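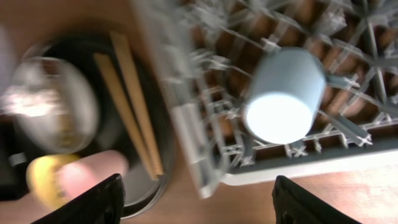

Dish rack and pale blue cup on a wooden tabletop.

Flollon Movement Studio, Jillville
Progress report to Etico, second funding period
Prepared by Tülin Karabulut, December 3, 2022

12 shares | 0 comments

Classes
We ran 119 beginner sessions in this period, mostly floor acrobatics, juggling and low trapeze. The grant asked for 100. Attendance was strongest in the early evening groups and weakest in the late morning ones, which we plan to cut back.

Liên Trịnh took over the youth tumbling class when our previous instructor moved away. She has split it into two levels. Parents had asked for this more than once, and the older children are now working on handsprings with a spotter.

Equipment
The two crash mats and the new rigging swivels are in use. The span set order is still open – Laizer sent the wrong length and we returned them. We spent $1,219 from the equipment line, with receipts attached. The beam over the back bay was inspected and passed for static trapeze only, so hoop stays in the front bay for now.

Reduced-fee places
All of the reduced-fee places were taken. Four students stopped coming before the end of their course. We offered their places to people on the waiting list, but two came too late in the course to be useful. We would like to allow a later start next time and need your approval to change the terms.

Next period
The student showing is planned for February. We still need a second rigger for that evening and have asked two people. Liên will send the running order and the insurance certificate separately.

Share this 12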